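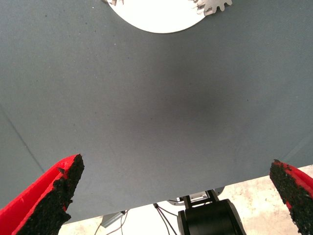
Gray cloth on my bench, lint and all

How do you get lint and little dark specks off a canvas-type table cover? I lay mine out when I sort toothed metal bits onto a plate, and every bit of fuzz shows. Bought it in March, already shaken it out 2 times.

Rimham

Lint roller, then a damp sponge, one direction only! Mine is the same sort of gray and it came up fine (the creases stayed, but I can live with those). If the specks are metal, run a magnet in a sandwich bag over it first.
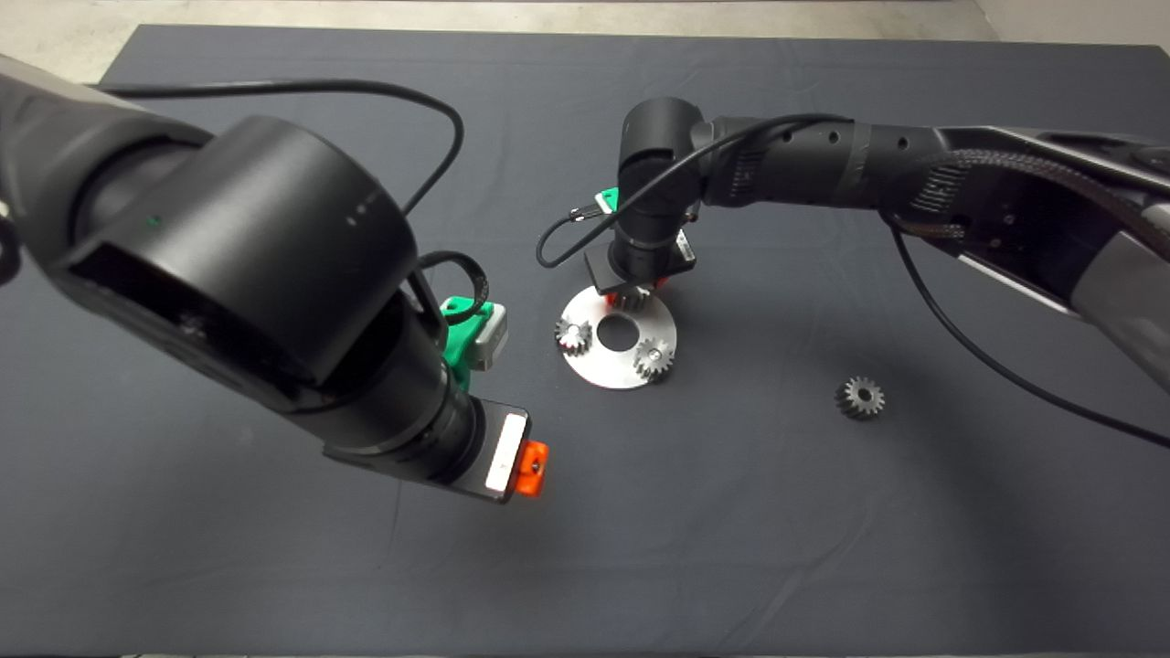 Gear over the round silver plate, darker gray cloth

Kwok-wai Kwok

just wash it

Zetum

Don't wash it if there's oil on it, mine smeared everywhere. I blot with dish soap and let it dry flat overnight.

Beneddale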